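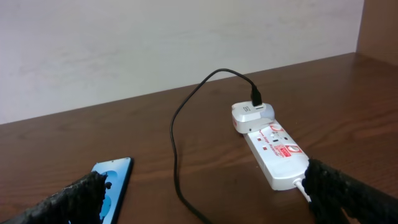 Handling Laboratory, Unit 4: Comparing finger coverings on a two-finger gripper
Course handout, December 2021
Written by Judite Barros. Questions to Teodor Urbańczyk in the lab.

Before the session

Read the Unit 3 notes on grip force and bring your log sheets from that unit. You will work in pairs. Each pair gets one arm, one Ovmont controller and two sets of fingers, one padded and one bare. Fingers are changed with the power off and the arm parked.

4.1 The task

The phone and charger task uses a power strip with a wall adapter in it, a black cable running from the adapter, and a smartphone lying on the table. Three actions are tested separately:

Pick up the cable between the adapter and its halfway point.
Pick up the phone by its long edges.
Hold the USB plug by its housing and pull it out of the adapter.

The strip is not connected to the mains at any time. If you find it connected, stop and tell Teodor.

4.2 Why these objects

The cable is thin and lies flat, so the fingertips have to come very close to the table to get under or around it. The phone is rigid and smooth, and it slides on a varnished surface if one finger touches first. The plug is small and stands upright in the top of the adapter. A finger that does well on one of these often does badly on another, and your report should keep the three sets of results apart.

4.3 The fingers

The padded fingers have a dark, rough covering that gives a little when pressed. The covering spreads the load and hides small errors in position. It also makes the tips thicker and less well defined. Look at the edges before you start. If fibres stick out past the tip, note it on the log sheet and do not trim them, as the next pair needs the same fingers.

The bare fingers are the standard Walczak set. They are thinner at the tip and will mark the table if you drive them into it. Set the lower height limit first.

4.4 The wrist camera

The camera looks down between the fingers, and both tips stay in view. When the fingers are open they cover part of whatever lies behind them, in the lower corners of the picture. With the phone on the left, the left fingertip can hide some of the screen. The right one can hide the near end of the strip and the start of its white cord. You should plan the approach with this in mind.

Glossy tables give pale patches in the picture. The Skanero software may take the border of a patch for an object edge. Switch on the edge overlay and check it against the live picture before each run. Faint shadows beside the cable cause the same trouble. Write down which lamps were on.

4.5 Procedure

Place the objects and save one picture from the wrist camera.
Run each action 100 times with the padded fingers, then 100 times with the bare ones. That makes 200 runs per action.
Put the cable back in a loose curve after every run. Do not straighten it.
Record each run as held, slipped or missed. A run where the strip itself moves counts as slipped.
Save the controller log under your pair name.

Last February's group changed the grip force halfway through and had to throw out 458 runs. Choose a force in the warm-up and leave it alone.

4.6 What to hand in

One table per action, with both finger types side by side. Add a paragraph on where the misses happened and whether the camera view had anything to do with it. Attach the saved picture. Grażyna Czerwiński marks the tables and Waldemar Adamczyk marks the written part, so keep them as separate files. The limit for the written part is 2 pages.

Pairs using the older Siteo arm should add its serial number to every sheet.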